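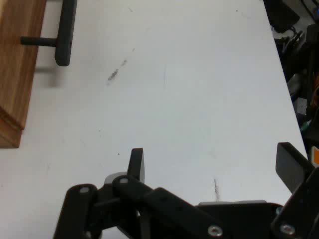

Noise Reduction in Shared Study Rooms: Project Report
26 September 2022

1. Aim
The project tested whether curtains shorten the echo in the study rooms of the Hinulier building. Complaints about speech carrying between desks had been logged since January.

2. Method
Echo time was measured in 2 rooms of equal size, one fitted with heavy Cocco curtains and one left bare. Each room was measured 40 times with the doors closed – readings taken during rain were discarded (11 in total).

3. Results
The curtained room gave the shorter echo time at all but the lowest pitches.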